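Bench notebook, Brellby packing project
1st September - written up by Charmaine, with bits from Ramiro

I meant to keep this short and I already know I won't, so get a coffee.

The gift-set line at Andstead is still hand packed, and the wash kits are the ones everybody grumbles over. Cup, toothpaste, toothbrush, into the tray, next tray. Jong-dae Ji did that job for years before he came upstairs to us, and he still rubs his thumb when he talks about it. The plan is that the arms take over the kits after February and the four packers move to checking, restocking and teaching the cell new items. So the teaching is the part I care about, and it's what we worked on today with the hand-held grippers.

Shanthi Sikder took the first long stretch. She has packed more of these than any of us and she handles the tools as if they were her own fingers (mine look like a crab at a buffet). We let her choose her own order of picking. I had written out a sequence and she ignored it, quite rightly, and I've crossed it out on page 2.

Total usable demonstrations now stands at 2,926, of which 926 are from this round.
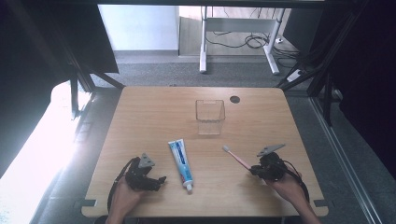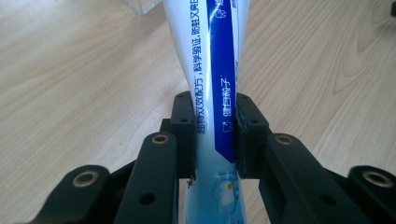
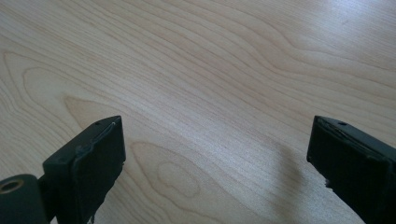
Things to sort out before the next round

Tube grip. The toothpaste tube gives when the pads close on it. Shanthi squeezes gently and stops by feel, and I don't know yet how much of that gets through in the recordings. Ramiro wants a softer pad. I'd like to try the same pads with a slower close first, then decide.

Pads. The black finger pads are scuffed, and there's a ragged bit on the inner side of both fingers low down. Ask Sampaio for a spare set, and ask again if they go quiet like last time.

Wrists. Young-sook Ko says the grippers get heavy well before the break. I'd rather have fewer recordings and comfortable people, so we'll swap over sooner and see how that goes. She also asked for somewhere to rest her elbows. Good idea, costs nothing much.

Job titles. Two of the packers asked me what they'll be called once the cell is running, and I had no answer, which bothered me all the way home. "Operator" is what Hedavitz put in their paperwork. Shanthi would like "trainer" and I think she's earned it. Must raise it with the floor manager, and with the pay question attached, or it'll drift.

Jong-dae is going to label the new recordings tomorrow. Left a note on his desk that the toothbrush picks want splitting out from the rest.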